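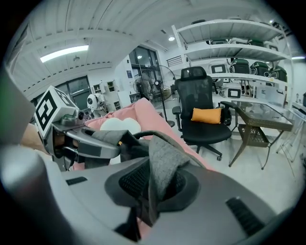
Figure 1. View from the hand-held gripper, soft-goods area. Cube marker at left, next to the small lens module; pink blanket and cloud-shaped cushion ahead of the fabric strip.

GORNEO PROJECT -- METHODS MEETING, JUNE
Minutes

Meeting opened 2:10 p.m. Minutes of the May meeting accepted with one correction: under item 4, "jaw width" should read "jaw opening."

1. Demonstration count
The Ullavel site reported 1,282 demonstrations recorded with the hand-held gripper since the protocol change. After screening, 1,138 were kept. The remainder were dropped for lost tracking or for a start pose outside the allowed range. Dropped recordings stay on the server and are not to be deleted before the paper is submitted.

2. Jaw opening from the cube marker
The marker method was compared with the encoder readings on 99 held-out recordings. Agreement was good over most of the travel. Error grows near full closure, where one face of the marker is seen at a steep angle. Two proposals were discussed:
(a) use two faces of the cube jointly when both are detected;
(b) fit a separate correction for the last part of the travel.
Proposal (a) was preferred. It needs no extra calibration step on the operator's side. Proposal (b) is held in reserve.

3. Soft objects
Blanket and cushion tasks continue to give the weakest policy results. The Flostach baseline completed 83 trials on the folding task before the run was stopped; most failures were at first contact, with the jaw closing above the cloth. The group asked whether this is a perception problem or a labeling problem. At present the start of a grasp is labeled by jaw speed alone, and on thick cloth the operator often slows down well before contact. It was agreed to relabel a subset by hand and retrain on that subset only. No change to the network in the same run.

4. Background variation
Discussion of whether recordings made in furnished rooms should be mixed with those from the plain bench. Figure 1 was used as the reference for a furnished room, with the office chair, side table, shelving and standing fans behind the work area. One view was that windows and ceiling lights shift the exposure enough to hurt marker detection. This has not been measured. Detection rate will be reported per room from now on -- same script, one added column.

5. Yoon calibration tool
Version in use at the two sites differs. Ullavel to update before the next batch. Old calibration files remain valid for recordings already made and should not be overwritten.

6. Actions
- Two-face marker estimate, tested on the same held-out set: tracking group.
- Hand relabeling of folding subset: annotation group.
- Per-room detection rate: Ullavel.
- Calibration tool update: Ullavel.
- Draft of methods section, marker part only: tracking group.

7. Other business
Request for a second set of cube markers approved. Print size to stay the same.

Meeting closed 3:25 p.m. Next meeting in July, time to be circulated.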